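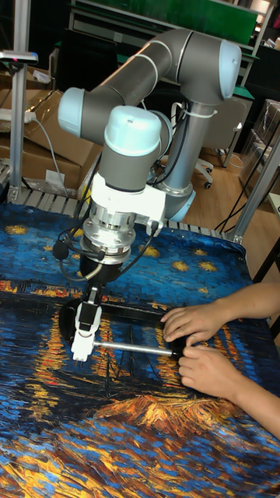

A starry night print under the arm, two hands on the metal rod.

Helero has a new bag, and yes, there's a waitlist. 359 names when I checked this morning. For a clutch.

It's the first thing out of the house's deal with Stullier, the little leather workshop in Pumomham that used to do belts and pretty much nothing else. The Dimitrov, they're calling it. Calfskin, brass clasp, comes in two sizes. The small one is $548, fits a phone and a lipstick and not much more. Keys? Good luck.

I wanted to hate it. Collaborations are everywhere this spring and most are a logo slapped on somebody else's tote. But the stitching is lovely, tight and a bit uneven at the corners, the way hand work is. And the green! Go see the green in person, the website makes it look like pea soup.

Less sold on the strap. Too thin, digs in after 30 minutes, and it dosen't come off. Why.

Larger size lands in August, along with a card case and a belt (of course a belt). No prices yet. I've asked twice. Will post them when I have them.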